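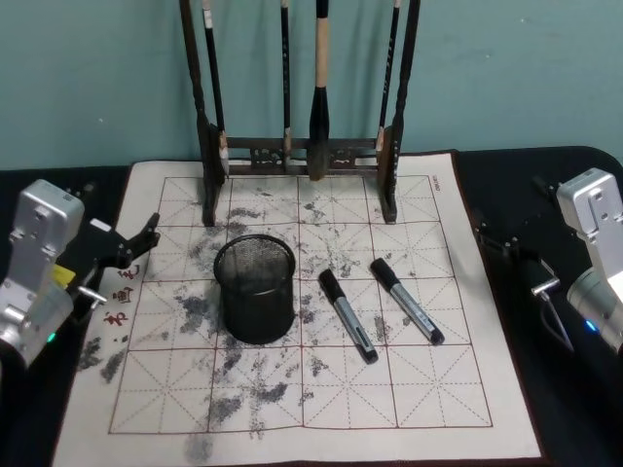 Calligraphy brushes on their rack, with a practice mat underneath.

The former district councilor poured the tea before she would say a word about the peace talks, and then, once she got going, she hardly stopped for the rest of the afternoon. She spent 14 years representing Rusar, the hill town that sits between the government lines and the Tetell militia, and she still gets stopped in the street there.

"People ask me if the February truce will hold," she said. "I tell them I'd like it to, I really would, but I have seen 13 of these papers signed."

What worries her most is the prisoner release. The government has agreed to free 108 men, and the families in Rusar (many of whom she has known since they were children) were never asked.

"They learned it from the radio," she said, and set down her cup. "You can't do that to a mother who buried her son."

Would she go back into politics? She laughed for quite a while at that. "My knees say no. Ask me again in the spring."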